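Will a robot ever clear up my kitchen?

I've been promised a robot that does the washing-up since I was about five, and I'm starting to take it personally.

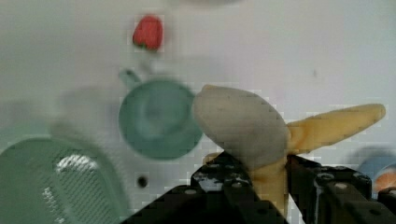 My friend Bontu Woldemariam thinks I'm being unfair. She works for Odwood, a small firm that packs gift hampers, and she's seen machines do things with boxes that would make your eyes water. Same box, same spot, same belt, all day long, and never a moan about the radio. Fine, I say, but my kitchen doesn't have a belt. My kitchen has a colander with half a fork through it and a mug somebody left on the stairs (me, usually).

That's the bit I think gets skipped whenever one of these clips goes round. Picking up a banana is lovely, and I do mean that, because a banana is an awkward shape and a real one bruises if you look at it wrong. A toy one doesn't mind a good hard pinch. Cups have handles that point any way they like. A strawberry is small and squashy, and a strainer is mostly holes! You or I sort all of that out by feel while talking about something else, and I don't believe we have a clue how we do it.

I went to a talk on this in November, in the hall on Hailu Street, and paid 18 pounds for it with a biscuit thrown in. The speaker, Ayana Gidey, was very good and very fair. She said the arm they use had managed 44 tidy-ups in a row on a table laid out with play food, and then someone moved the table nearer the window and it all went to pot. Everyone laughed, but I thought, well, there's my whole house. The sun moves. The cat moves. My husband puts the sieve in a new drawer every week and swears it has always lived there.

So no, I don't think they can do chores yet. They can do a piece of a chore, slowly, with someone stood by. Bontu says that's how the packing machines started too and she may well be right, she usually is and lets me know about it. On a shop floor you can bend the job to suit the machine, and people will pay to do it. I'm not nailing my cups to the worktop.

What I'd buy tomorrow is something that only empties the dishwasher. It could take all night over it for all I care, I'm asleep. Just don't let it near my nan's gravy boat until it's had a few years on the plastic stuff.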